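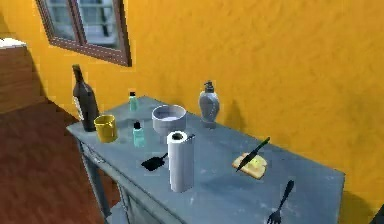 Figure 1. Rendered view of a table beside a window.

How Local News Reports Violence at Home
Student project report, Media and Society
9 May 2019

For our project we read 141 crime stories from the Brosside and Odera news sites, all of them on violence between partners or former partners. We wanted to know what a reader learns from a first report, and what is still missing a week later. It was a heavy subject, but we got really caught up in it!

How we worked
Each story was read by two of us, separately, and then we compared notes. We used Drustar, the free tagging tool from the library, to mark who was quoted, whether an earlier complaint or court case came up, and whether a helpline was given. Where we disagreed we talked it over, and those talks were the best part of the whole term.

What we found
The police were quoted far more than anyone else, with neighbors next. Only 17 stories gave a helpline number, and 4 of those put it near the top. An earlier complaint was mentioned in 40 stories, often in a single line close to the end - we had expected it to get much more room. Follow-ups were rare. One case in Odera had five separate stories, and reading them in order was fascinating, as the second one quietly changed two facts from the first.

Problems
Some older pages had lost their dates, so we left them out. Our tag for "motive" was too loose and we had to redo it halfway through (a long evening).

Next steps
In June we want to add the Irnerine radio bulletins. They are very short, and we are excited to see what gets kept when there is only room for three sentences.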